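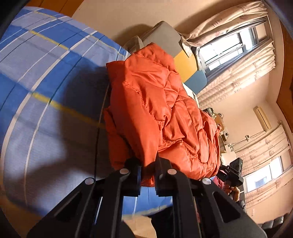
An orange puffer jacket in the grip of two black fingers. Folding comes later.

Can a machine put the coats away yet?

Every spring I ask, and every spring somebody sends me a video. This year it was Oluwatosin Yusuf of Dorkville, who has 198 saved clips of machines doing laundry and still irons his own shirts.

My short answer for puffer jackets: picking up, yes. Putting away, keep your sleeves rolled up. Quilted nylon is slippery and full of air, so it changes shape every time you squeeze it. Two fingers can hold a bunch of it well enough. Finding the zipper in that bunch is another job, and I have lost whole minutes to it myself with ten fingers and good light.

Until the Joltance people call me back, do it by hand:

Empty the pockets. A tissue in the wash will be with you until July.

Zip it all the way up and lay it face down on the bed. Plaid bedding helps - you can line up the hem with a stripe.

Fold the sleeves straight across the back, then press the air out with your forearms, hem to collar.

Roll from the hem and tuck the whole thing into its own hood, if it has one. An old pillowcase works if it doesn't.

Never store it squashed for more than a season. The filling sulks.

Ertuğrul Tekin wrote in to ask whether he should wait for a folding machine before tackling his hall closet. Ertuğrul, the closet is winning. Start with the top shelf.

Next month: fitted sheets, and which of us is afraid of them.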